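Home | Folding | Storage | Archive

Long sleeves, flat method

Shelf depth in the Trullimus wardrobe is 14 inches, so knits get folded to 13. I do this on the bed. The Godell table is too narrow for a full sleeve span.

Lay the garment flat and square the hem. Fold one sleeve straight across the back, then the other. Fold the sides in, then halve from the hem. Heavy pieces go at the bottom of the stack. Denim and jackets wait at the side until the knits are done.

Red long-sleeved piece, on the flowered bed:
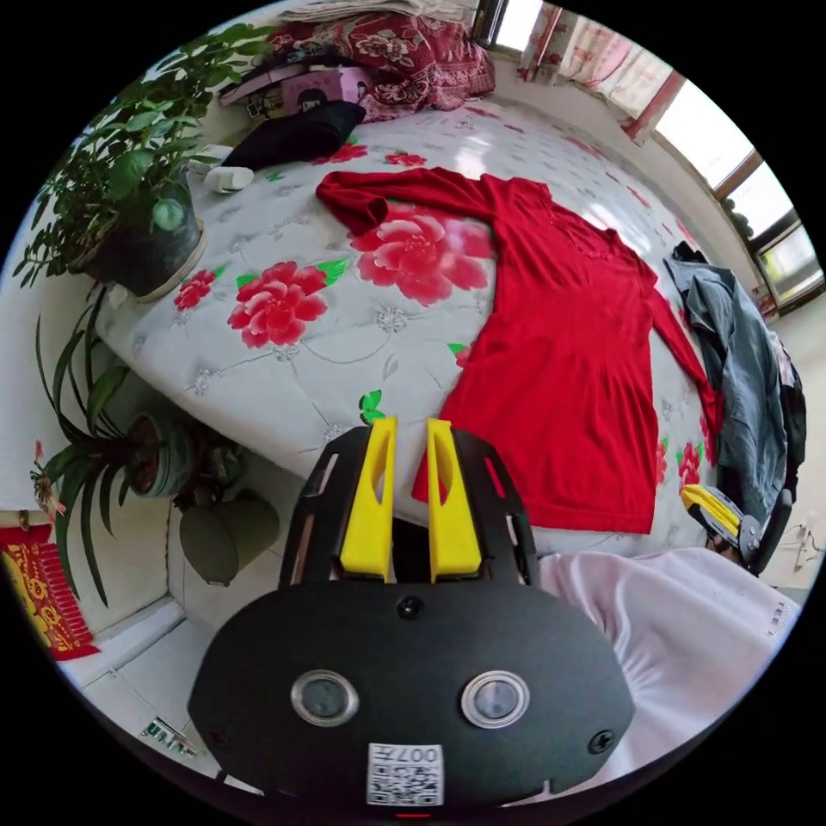
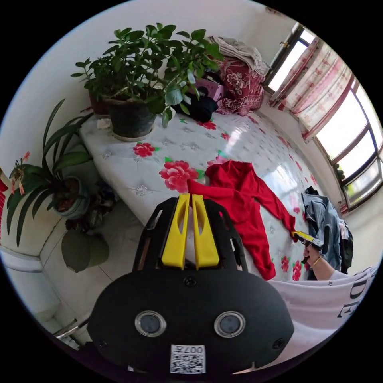
A comment from Layug: sleeves folded straight across leave a ridge at the shoulder on thick knits. Angle them down toward the hem and the stack sits flatter.

Contact | Back to top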